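Wultosberg Dairy Open Day, 03/06/2026

The Wultosberg dairy opens its doors twice a year, and this was my first visit. Parking is in the lower field off Geden Road. It cost nothing, but the walk up is steep and there is no shuttle. I got to the gate at 11 and joined the second tour.

Desta Admasu led our group. She has worked at the plant since it was still called Lo Presti, and she knew every room in it. We put on hairnets and shoe covers, then went through the receiving bay, where the milk trucks unload. A sample from each truck goes to the lab before a hose is connected. If the sample fails, the whole load is turned away.

The culture room was the part I came for. It is small and warm, and you look in through a window. The drinking yogurt sits in steel tanks until it reaches the right acidity, then gets stirred and cooled. Tank number 3779 was being cleaned, so we could hear very little of the talk. The packing hall next door was easier – Sadao Katayama had turned off one line so people could ask questions.

The tour took 90 minutes. Lunch was in a tent behind the office, with cheese rolls and a plain whey drink that I thought was too sour. My neighbor finished mine.

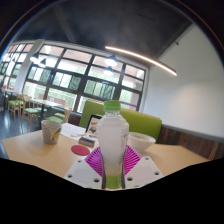

Can you buy drinks at the plant on a normal day? Only at the Tustell farm shop down the hill, which stocks the full range and closes at four.

The next open day is in September. Groups are limited to 20, and the early tours fill up first. Bring a sweater for the cold store.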